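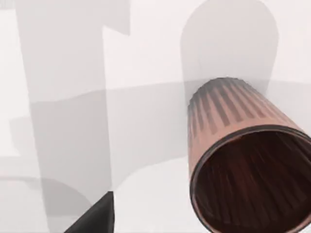 Irkalero Home Forum > Painting and Finishing > Furniture

Cups and cans sticking to painted shelves

paintedporch
Original post, 3/31/19

I painted a bookcase for the craft room with Terkano waterborne enamel, semi-gloss, two coats over primer. It felt dry the next morning and I loaded it up after a week. Now everything I pick up makes a little tearing noise. The cups with pencils in them are the worst, and one of them pulled a ring of paint off down to the primer. Books are sticking too, but those come away clean if I go slow.

Primer was Stalik, the gray can. I sanded before the primer but not between coats. The room is a back bedroom with one window and it stays on the cool side.

I called Karabulut to see what they would charge to strip and spray it and they said 550. I did not pay anywhere near that for the bookcase. Is there any way to save this short of starting over?

gluepot
Reply

What you have is called blocking. Waterborne paint dries to the touch fast and then takes a long time to get hard. Put weight on it before then and whatever is sitting there bonds to the film. The label should list a cure time somewhere, usually in the small print on the back.

A week in a cool room is too soon for a shelf. A wall would have been fine, you don't set things on a wall.

paintedporch
Reply

Found it. "Full cure 21 days under normal conditions." On the front it says "dry in one hour" in letters as big as my thumb.

eastwindow
Reply

They all do that. I would double it for a cool room. Also check whether what you bought was the enamel or the wall paint, because the Terkano cans look almost the same. I bought the wrong one last August and the shelves never did harden. They were tacky a whole winter later and I ended up lining them with glass.

paintedporch
Reply

It says cabinet and trim enamel on it, so I think I'm good there.

quartersawn
Reply

I'll disagree with the cure time explanation a little. Cure matters, but a lot of acrylics block even when they are fully cured. The cheap ones stay a bit rubbery forever. I only use oil on anything that holds weight. It smells and it yellows, and in all the years I've been doing this I have never had a cup stick to it.

If it was mine I'd scrape it, scuff it and put oil over the top.

gluepot
Reply

Oil enamel over waterborne that isn't hard yet is asking for cracks. You can do it later if you have to. Not now.

And the yellowing is a real problem on a pale blue. It goes green. I did a nursery dresser that way and by the time the kid was walking it was the color of a swimming pool somebody forgot about.

quartersawn
Reply

Fair on the color. I mostly do white and dark green so I don't see it as much. I still think acrylic on shelves is a mistake.

slowlathe
Reply

This can be fixed without stripping. I have done it on my own shelves and on a set for my sister. In order:

1. Clear the shelves completely and find a table for the stuff. Don't leave a few things on because they seem fine. Anything that stands on its rim or has a raised ring on the bottom puts all its weight on a thin line, and that is where the paint goes first.
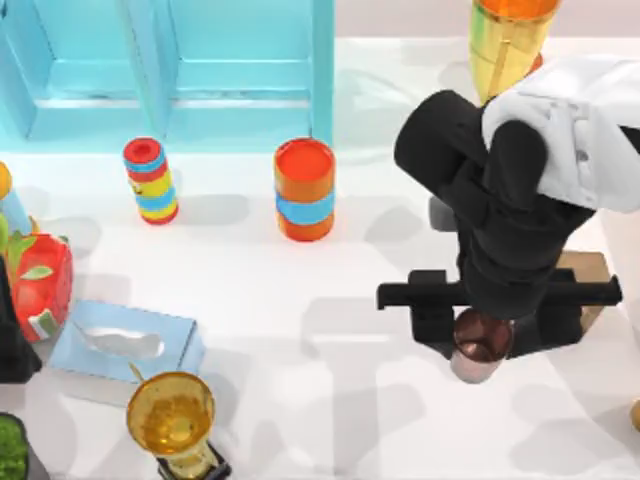 2. Leave it empty and get air moving. Door open, a fan across the room pointed past the bookcase and not straight at it. If you can bring the heat up some, do that. Give it the full time on the label counted from today, not from when you painted.

3. Do the fingernail test in a back corner. Press hard. If it leaves a mark, wait longer.

4. Where the ring pulled up, sand the edge of the bare spot with a fine sanding sponge until you can't feel it with a fingertip. It will clog if the paint is still soft, which tells you that you went too early.

5. Spot prime, then paint the whole shelf board from divider to divider. A patch in the middle will always show on semi-gloss. Thin coats. Scuff between them this time.

6. Wait again. When you load it, put the light things on first and leave the books for last.

For anything with a hard rim I use felt dots. Wax works too, but then you can't paint over it later without a lot of cleaning.

eastwindow
Reply

Good list. I would add a dusting of talc or plain cornstarch on the boards for the first month. Wipe it around with a dry cloth and wipe off what's left over. It keeps books from grabbing.

gluepot
Reply

Cornstarch, no. Damp room plus cornstarch and you get mildew. Talc is okay.

eastwindow
Reply

I've done it with no mildew, but my house is dry. Use the talc.

paintedporch
Reply

Thank you all. It's empty now and everything is in the dining room, so we are eating in the kitchen for a while.

One question on number five. The dividers are painted in place and I can't take them out. When I repaint the boards, where do I stop? I'm worried about a ridge where the shelf floor meets the upright. The corners already have more paint in them than I'd like.

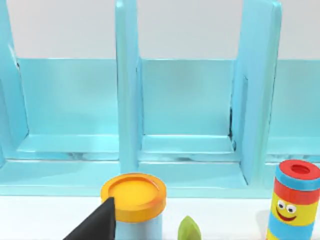

Blue shelf unit with upright dividers, white wall behind it.

slowlathe
Reply

Stop right in the inside corner. Tape the upright if your hand isn't steady, and pull the tape while the paint is wet. Cut the corner in first with a small angled brush that is nearly dry, then do the flat part with a foam roller and roll toward the front. Most of the buildup people get in corners comes from loading the brush and starting there.

If there's a small gap between the upright and the floor of the shelf, leave it or run a thin bead of caulk before you paint. Don't try to fill it with paint. It stays soft in there longer than anywhere else.

quartersawn
Reply

Agree with all of that. And do the underside of each shelf last or you'll be leaning on it.

paintedporch
Reply

Should I get more Stalik for the spot priming or does it matter?

gluepot
Reply

Same primer is fine. The primer held, it was the top coat that let go. Stir it well, the gray settles.

newtothis_kt
Reply

I'm about to start on a bookcase with the same paint. Is two weeks plus a fan enough if the room is warm?

slowlathe
Reply

Go by the label and the fingernail.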